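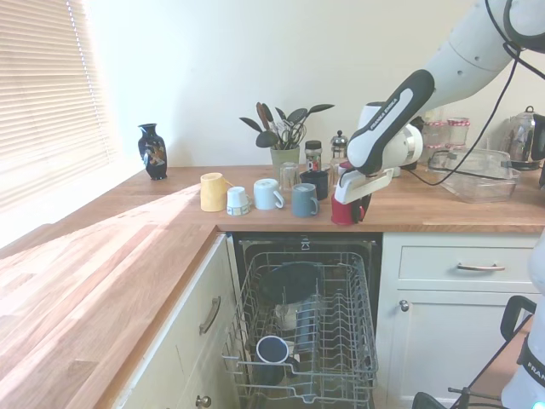

Urkwood Bus Users – notes of the Sunday meeting

Started 3.10 pm, ten minutes late while we waited for the speaker from Galli. Gaetano Sartori in the chair and, for want of any other offer, taking these notes.

1. Last meeting's notes

Agreed, with one correction. Under item 4 it says Galli "will" put back the early bus to Wolham. The word used on the day was "hopes to". The early bus has not come back, so the difference matters.

2. The new 85 timetable

The Galli speaker gave a short talk on the changes planned for the 85. From the start of the new timetable it would stop going round by the health centre and run straight down Mill Road to Wolham station. This is said to save six minutes. The chair asked where the six minutes had been measured, and at what time of day. The speaker believed it came from a computer model and would check.

Several people pointed out that the bus is late at the moment because of the queue at the station end, which the new route would join in exactly the same place. The speaker said the model took account of traffic. Asked which traffic, he said he would check that too.

It was put to him that people going to the health centre would have a walk uphill from Mill Road with no pavement on the bend. He said Galli had noted the concern. We have now had concerns noted at three meetings running and would like to know what is done with them afterwards.

He did confirm that the last bus from Wolham stays at 10.40 pm. This was welcomed, with a request to have it in writing.

3. The Zavholm survey

Copies of the summary were passed round. Zavholm were paid to find out what local people think, and their summary says there is "strong support" for the faster route. The forms went to 1,209 homes and 598 came back. That is a decent return and no one quarrelled with it.

The trouble is with what was asked. The form says: "Would you like a quicker and more reliable bus to Wolham station?" It does not say that the health centre stop would go. The chair remarked that he would have ticked the box himself. The summary also leaves out how many of those who answered use the bus at all, though this was the first thing on the form – he remembers filling it in.

The speaker said the survey was Zavholm's work and he couldn't talk about how it was done. It was noted that Galli is quite happy to quote it on posters.

Agreed: to write to Zavholm asking for the full answers, with names and addresses taken out, and in particular for the answers from people who catch the 85 at least once a week. We expect to be told it is confidential. We will ask anyway.

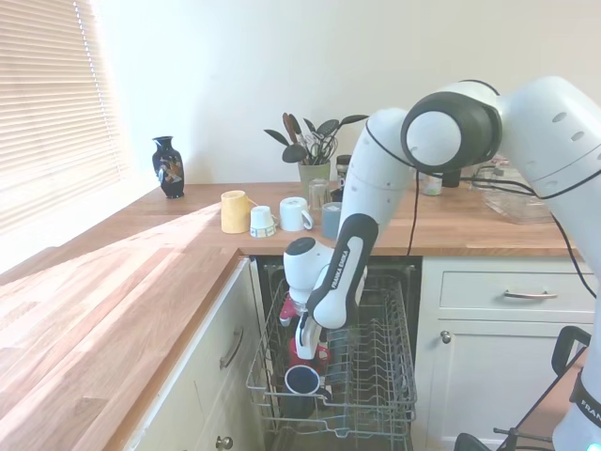

Shelters and stops

4. The shelter at Church Lane still has no roof panel on the road side. Galli says shelters belong to the council. The council's last letter says this one was put up by the bus company. The chair has both letters and will send each of them a copy of the other's.

The live display at the Green has been working for most of the month, in the sense that it is lit. A member who waits there every weekday reported two buses shown as "due" which never came. The speaker explained that the display shows the timetable when it can't find the bus. It was asked why it doesn't say so. No answer to hand.

A request for a bench at the top stop was talked over again. Some feel it would bring people hanging about in the evening. Others said that people hanging about at a bus stop is what a bus stop is for. Left until we know whether the 85 will still be going past it.

5. Questions from the floor

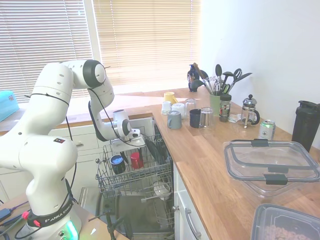

Can I still use my bus pass if I change at Wolham station for the hospital?

Your pass is good on both buses, at the same hours as now, and you show it again when you get on the second one. The two are not timed to meet, so leave yourself a fair gap.

Someone asked whether the new route could be tried for three months and dropped if it made things worse. The speaker said a trial was "not ruled out". The chair asked whether it was ruled in. It was not.

It was also asked who decides, and when. As far as we could make out, Galli decides, having listened to everybody, and would like it settled by the end of April. The drivers have apparently had their new rotas already. The speaker said these were drafts.

6. To do

GS to write to Zavholm about the survey answers.
GS to write to Galli about the six minutes and the last bus.
GS to send on the shelter letters.
Anyone who can spare a morning to time the 85 from the Green to the station, please put your name on the sheet. A watch and a pencil will do.

Closed 4.45 pm. Next meeting once Galli has replied, or in a month if it hasn't.

Last updated: April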